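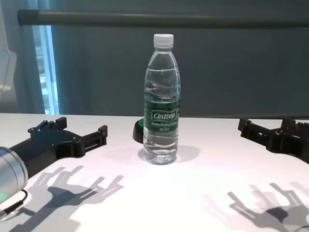
産業用ロボット演習 第3回配布資料
安全規則と「守ったつもり」について
2018年8月2日(木) 担当:池田

前回の宿題で「規格に適合しているので安全である」と書いた人が多かった。今日はこの一文を疑うところから始める。

1. 規格が言っていること
ISO 10218は本体とシステムの二部構成、協働運転についてはTS 15066が補う。どちらもリスクアセスメントを前提にしている。つまり、何をつかむか、どこに人が立つかを決めないうちは、適合も不適合も言えない。カタログの「協働対応」の文字は、私はあまり信用していない。腕が安全でも、先端に角のある爪を付ければ話は別である。

2. 双腕で物を扱う場合
飲料ボトルのような軽い対象だと、学生はたいてい把持力の話しかしない。先に見るべきは次の点。
・左右の爪の間に手が入るか。入るなら、そこは挟まれ箇所として表に載せる。
・片腕が止まったとき、もう片方も止まるか。
・水の入った容器を落とした場合、配線と床はどうなるか。
・表示灯の色の意味を、その場の全員が同じように答えられるか。
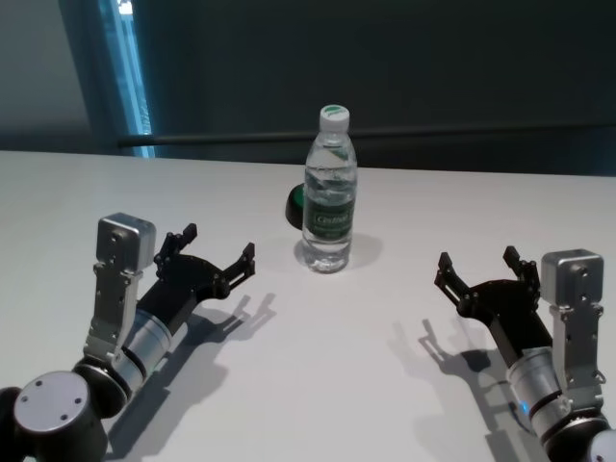

最後の項目は笑われるが、6月の演習で聞いたら班の中で答えが割れた。取扱説明書を開いた班は一つだけだった。色の意味は機種ごとに違うので、覚えているつもりの知識は当てにならない。

3. チェックリストの限界
配布したFirnport版の点検表は全20項目。そのうち12項目は「確認した」に丸を付けるだけで、何をどう確認したかを書く欄がない。これで事故が減るという根拠を私は見たことがない。丸の代わりに、測った値か、試した操作を書くこと。非常停止なら、押した位置と、止まるまでに腕が動いた距離。

4. 課題
(1) 点検表から、丸だけで済む項目を3つ選び、書き直す。
(2) 双腕作業の挟まれ箇所を図に描き、速度制限で足りるか、囲いが要るかを述べる。「教育したので大丈夫」は対策に数えない。
提出は次回の開始時、A4で2枚まで。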